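Maintenance and Setup of a Two-Arm Sorting Cell
Student project report, Automation Laboratory
Prepared by Jawad Bajwa

1. Purpose

The Sukside cell is a shared teaching station used by several project groups during the school year. When this project began in February, the cell had no written maintenance procedure, and each group left it in a slightly different state. The aim of the project was to return the cell to a known condition and to write a procedure that later groups could follow without help from staff.

2. Condition at the start

The right arm lost its zero position after most restarts. The log kept by the previous group listed 18 stops, and most of them were recorded as gripper faults. On inspection, the gripper motors were sound. The cause was a cable connector at the right wrist that worked loose when the arm folded inward. Two clamps on the table rail had also shifted, so that the bin positions stored in the Brekia control software no longer matched the table.

3. Work performed

The connector was replaced and its cable was given a longer loop, so that it no longer pulled at full reach. All finger screws were removed, cleaned and refitted with thread locker. The rail clamps were tightened and their positions were marked with paint pen.

Both arms were then zeroed again with the method described in the Giannakopoulos handout. The handout assumes a single arm – for two arms, the left must be parked before the right is moved. This step has been added to the new procedure.

The wrist cameras were checked last. Each one must show both fingertips when the gripper is open.

4. Test run

The cell was run for 500 cycles with wrapped snacks and soda cans. Small wrappers were chosen on purpose, as they are hard to grip and show a misaligned finger early. The run ended with 13 missed grips and no loss of zero position. The miss rate was higher for flat packets than for any other item, and the finger pads should be reviewed by the next group.

5. Upkeep

Finger screws and wrist connectors are to be checked before each session. Zero positions are to be checked after any restart. Spare connectors are kept in the Skulthorpe cabinet under part number 1584. Any change to the rail clamps must be entered in the log, with the initials of the person who made it.

6. Photographs 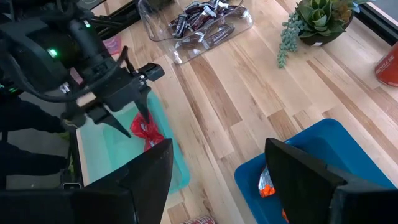
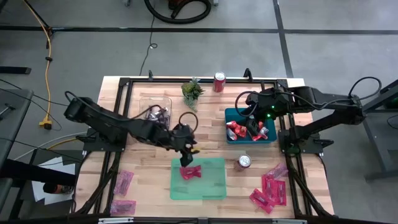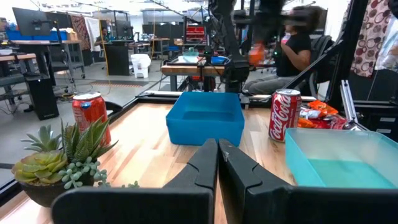 Figure 1. The cell table and grippers, from the wrist cameras (first and last) and from a higher viewpoint (middle).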